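Silton Learning Pages
Home > Machines > How robots learn > Collecting examples

Collecting examples for a robot

Age 9 to 12. Reading level: 2

A robot that can learn has to be given something to learn from. For many robots, that something is a large set of examples. Each example is a record of the job being done from start to finish. The computer studies the records and works out which movements go with which views of the room.

This page explains how the examples are made, what is stored in each one, and why some of them are thrown away. It follows the Plindenon project, which collects its examples in a simulated room. A simulated room is built inside a computer. It has walls, furniture and objects, and the robot in it is simulated too.
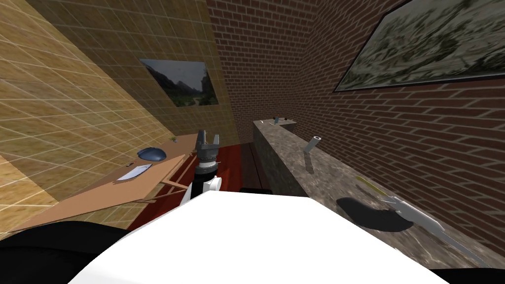 Page last changed: September. Section 2 rewritten, word list added.

1. What is an example?

Think of a job such as picking up a cup and putting it in a bowl. A person can explain the job in one sentence. A robot needs far more detail. It has to know where to move its arm, how fast, when to close its gripper and when to open it again.

An example stores all of that. In the Plindenon project, one example is called an episode. An episode contains four kinds of information.

Camera views. These are pictures of what the robot's cameras see at each moment.
Joint positions. A joint is a place where the arm can bend or turn. The position is stored as an angle.
Gripper opening. This is the distance between the two fingers.
The instruction. This is a short sentence in everyday words, such as "put the cup in the bowl".

The first three are stored again and again while the robot moves. The instruction is stored once, because it stays the same for the whole episode.

All the records carry a time. The computer needs the times so that it can match each camera view to the correct arm position. If the clocks disagree, the computer may learn to close the gripper too early or too late.

2. Who moves the robot?

At the beginning, the robot can't do the job by itself. A person does the moving. This is called teleoperation, which means working a machine from a distance. The person is called the operator.

The operator sits at a desk and holds a controller in each hand. When the operator's hand moves left, the robot's hand moves left. A trigger on the controller closes the gripper. The operator watches a screen which shows the views from the robot's cameras.

Operators need practice. A new operator at Plindenon makes 26 practice episodes, and none of them is kept. Early attempts are usually slow and shaky, and the computer would copy the shaking along with everything else. It has no way of telling which parts of a movement were meant and which were mistakes.

Operators follow a few plain rules.

Start with the arm in the resting position.
Read the instruction before moving.
Move at a steady speed.
Do not pause to think in the middle. Stop the episode and start a new one.
Let go of the object before ending the recording.

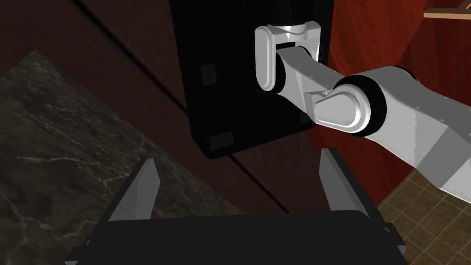
A gripper is the simplest kind of robot hand. Most of the ones used at Plindenon have two fingers and no thumb, and they can do two things: open and close. Before a grasp, the fingers have to be further apart than the object is wide. The pair at the bottom of the view are spread wide with nothing between them, and at that moment the stored record would give a large number for the gripper opening. After a grasp, the number is smaller, but it does not fall to zero. The object stops the fingers from meeting. A learning system can use this. If the gripper has been told to close and the number goes all the way to zero, the fingers have missed.

A camera fixed near the gripper moves with it and sees objects closely, but it sees little of the rest of the room. A camera on the robot's head or body sees more of the room, although the robot's own parts may hide some of it. Using both kinds gives the computer a close view and a wide view of the same moment. Neither is enough for every job.

3. Why so many examples?

Suppose the computer is given a single episode in which a cup stands at the left end of a table. It may learn to move the arm to the left end of the table. That is not the same as learning to find a cup. If the cup is then placed at the right end, the arm will still go left.

The cure is to change things between episodes. Engineers call this variation. At Plindenon, each job is recorded 250 times, and something is changed each time. The list of changes includes:

where the object is placed
which way round the object is turned
what colour the object is
which other objects are nearby
what the walls and floor look like
how bright the light is
where the robot begins

After enough of these changes, the only thing that stays the same is the job. The computer has a better chance of learning the part that matters.

Variation has limits. An object can't be placed where the arm is unable to reach it. It can't be placed inside another object either, although a simulator will sometimes try to do this if the rules are badly written. A checking program looks at each new arrangement before the episode begins and rejects the ones that could not happen.

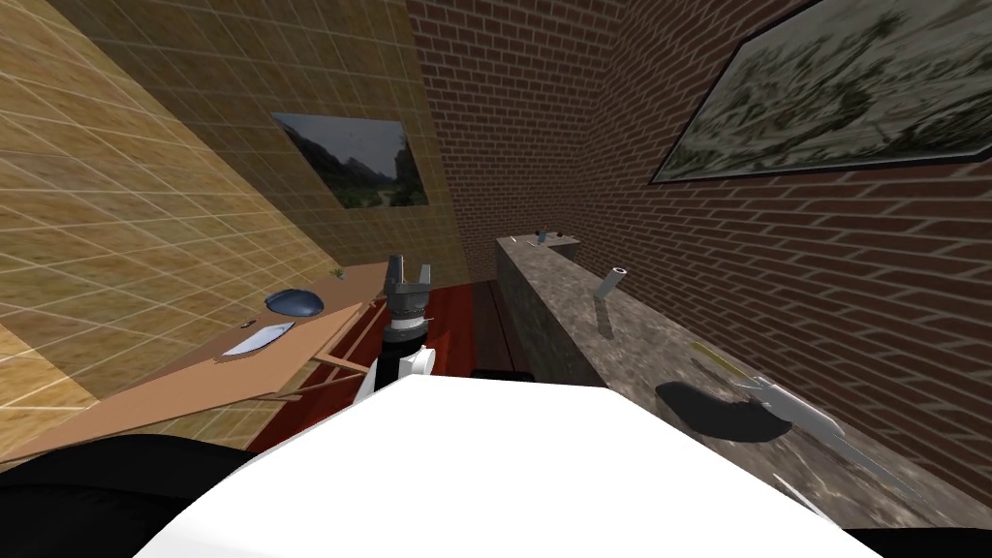

The robot's arm between the table and the long stone counter.

4. Why use a simulated room?

A real robot can record episodes, and many projects use one. It is slow work. After each episode, a person has to walk over and put the objects back. Parts wear out. Things get dropped and broken.

In a simulator, the room is reset by the computer. A wall can be changed from tiles to bricks with one line of instructions. A dropped plate costs nothing.

The simulator also knows facts that a camera can't measure well. It knows the exact position of every object, and it can tell when a finger has touched something. These facts help the checking program decide whether the job was done.

There are drawbacks. A simulator works out pushes, slips and bumps by calculation, and the calculation is simpler than the real world. Cloth and water are especially difficult. Surfaces may look too smooth, or blurred, or have jagged edges. A system that has learned only from simulated pictures may be confused by real ones. Engineers call this the reality gap. The Plindenon team deals with it by mixing in a smaller set of episodes recorded with a real robot at Sandside.

5. Checking the episodes

A finished episode isn't used straight away. It is checked 2 times, first by a program and then by a person.

The program looks for things that are easy to measure. Are any camera views missing? Do the times run in the correct order? Did any joint bend further than it should? Was the object in the right place at the end?

The person looks for things that are harder to measure. One is whether the instruction matches what was done. If the instruction says "put the cup in the bowl" and the operator put the spoon in the bowl, the movement may be perfect, but the episode is wrong. It can sometimes be saved by writing a new instruction.

Another is whether the view was any use. An arm can come so close to an object that the object is hidden from one of the cameras. A short time like this is normal and the episode is kept.
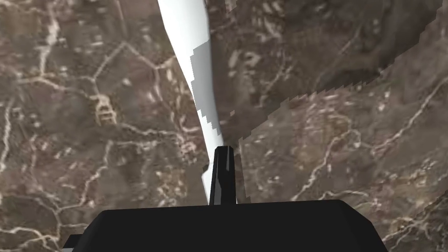 A long time with the object hidden from all the cameras is a different matter, and the checker marks the episode for removal. The computer can't learn to aim at something that none of its views contain.

Some failed episodes are kept on purpose. They go in a separate folder with the label "failed" and a few words about what went wrong, such as "object slipped" or "wrong object". They can be used to teach a second system whose job is to notice failures. They must never be mixed with the good ones by accident.

6. What happens next?

The kept episodes are passed to the learning program. It looks at a camera view and the instruction, guesses the next movement, and compares its guess with what the operator did. If the guess was poor, the program adjusts its numbers slightly and tries again. This is called training. It is repeated a very large number of times.

After training, the robot is tested without an operator, and the objects are put in places that were not in the examples. If the robot often fails in one part of the table, more episodes are recorded there. Then training is run again – usually from the saved numbers, to save time.

Word list

Controller: a device held in the hand and used to move the robot.
Episode: one complete recording of a job.
Gripper: a robot hand, often with two fingers.
Joint: a part of the arm that bends or turns.
Operator: the person who moves the robot during recording.
Reality gap: the difference between a simulator and the real world.
Simulator: a program that copies how things look and move.
Teleoperation: working a machine from a distance.
Training: adjusting a learning program by using examples.
Variation: changes made between one episode and the next.

More in this section
How robots see
Motors and joints
The Escobar sorting arm
Word list for all pages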